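Left arm drifting at the handoff, Brekke cell
Workcell Upkeep board, Prerneck forum

flovomar_fan
Hi all, and thank you again for the help in April! My two-arm Brekke cell is running the keyring handoff, and after 202 passes the left gripper has started arriving a hair high. I re-zeroed the shoulder, which bought me 20 good ones, and then it crept right back. Before I take the wrist apart (I really don't want to, it took me a whole evening last time), what would you folks look at first?

mirkinico
Oh, I feel for you. I'd bet on the wrist cable. Mine got stiff with age and pushed the joint up a little whenever it bent, and I chased that for ages.

Anselmo Quintana
I'll disagree, kindly. A stiff cable would bother you from pass one, and a fresh zero wouldn't help. Check the base bolts. Mine had backed out by pass 723, and I'd sworn they were tight.

mirkinico
Fair, but a cable can warm up and change too! Do both, they're quick.

flovomar_fan
Bolts it is, then the cable, and I'll power down before touching either one.
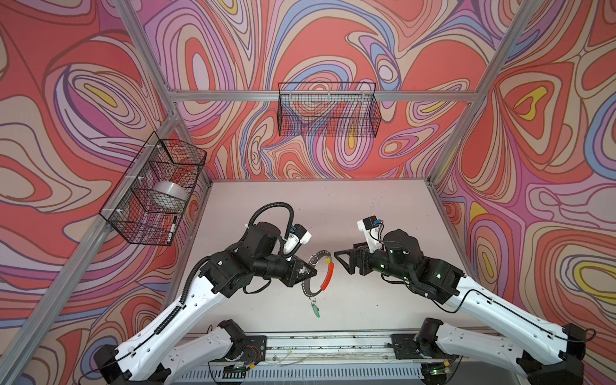 My bolts go into the metal rail along the front, and I'm going to clean that before I put a wrench on anything, so no grit ends up under the base. There are bits of debris and some loose wires lying on it, and the wires can get tied back while I'm in there. The cable chain arches over the left wrist motors, so mirkinico, that's the stretch I'll flex by hand, with the key tag out of the gripper first.

Anselmo Quintana
Good plan. Mark the bolt heads with a pen once they're snug, then look again at 1,000 passes. And re-zero last, please, after the cable is back where it belongs.

mirkinico
I still say cable, but I'll be happy to be wrong. Let us know!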